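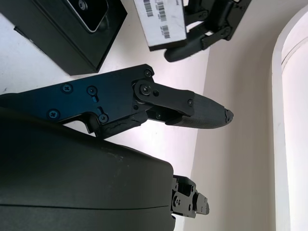 # Threadlocking

Threadlocking is the practice of keeping a screw or bolt from working loose by adding something to the joint: a liquid adhesive, a nylon patch, a special washer, or a second nut. It is widely recommended in repair manuals and hobby guides, often with more confidence than the evidence supports.

## Why screws loosen

A tightened screw stretches slightly and clamps the parts under its head. The friction created by that clamping holds it in place. When parts slide sideways against each other, even by a tiny amount, the friction can be overcome and the screw may turn backward. Soft materials add a second problem, as they settle under load and the clamping force drops without the screw turning at all. No adhesive fixes that, though the two failures are often reported as one.

## Methods

Liquid threadlockers cure in the absence of air, in contact with metal. They are sold in different strengths, and color is the usual guide, but makers do not all follow the same scheme and the label should be trusted over the color.

Nylon insert nuts grip by squeezing the thread. They lose grip with repeated use, and opinions on how many uses are acceptable vary a good deal.

Split washers are the most disputed method. They are meant to act as springs, yet most are pressed flat well before a bolt reaches its proper load. They remain common, probably out of habit.

Jam nuts work when the two nuts are tightened firmly against each other in the right order. Many are not.

## The Skasdale comparison

A set of workshop trials known as the Skasdale comparison is often quoted in support of liquid threadlockers. It was carried out by Amnuay Kongkaew and Nghĩa Quách, who shook 57 small machine screws on a steel plate and checked them for movement.
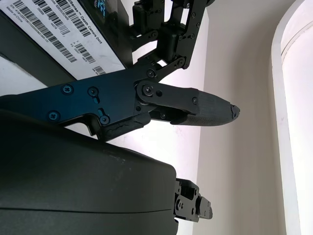 The treated screws held better, but the write-up does not say how tightly any of them were set at the start, and that figure matters more than almost any other. Ľudovít Hubáček later pointed out that only 3 of the screws were cleaned of oil beforehand - a step that most product instructions call for. A repeat at Mollmont used 70 screws tightened with a torque driver and found a smaller difference. Neither set of results has been published in full, and the claim that threadlocker "doubles" the life of a joint does not appear in either.

## Removal

Low and medium grades normally give way to hand tools. High-strength grades usually need heat, which can damage nearby plastic, paint, or seals. Small screws with cross-shaped recesses are easily stripped during removal, and using a strong grade on them is hard to justify.

## See also

- Preload
- Safety wire
- Torque driver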